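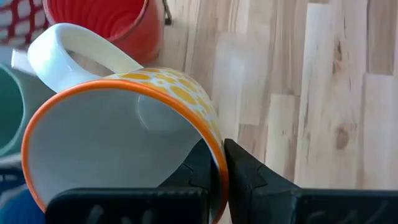
4 min read

The gripper on cell 2 gets looked at every morning before anything else is switched on. Glenys Gwynne runs the maintenance bench at Lillberg, where the arm spends its days picking up mugs and cups, and she starts with a cloth and a torch.

Fingers first. She wipes the dark faces down, then feels along the edges for nicks. Marks on the faces don't bother her much. A chip at the tip does, as the tip is what meets the glaze.

Next comes the wrist camera. The bracket has two screws and one of them likes to work itself out, so both get a dab of paint across the head. If the paint line has split, the camera has moved and the calibration has to be done again. That takes 49 minutes on the Kozan controller, most of it waiting.

Then she sets the closing force. Mugs are gripped by the wall, one finger inside and one out, and a thick rim wants a different opening from a thin one. Glenys keeps her settings in a notebook - the Kerex software stores them too, but it lost the lot in May after an update.

The finger pads are changed after 170 hours. Spares come from Kakport in bags of seven, and the fitting is a matter of two pins and a small hammer. She runs the arm at low speed for ten picks afterwards, with her hand near the stop button, and writes the date inside the cabinet door.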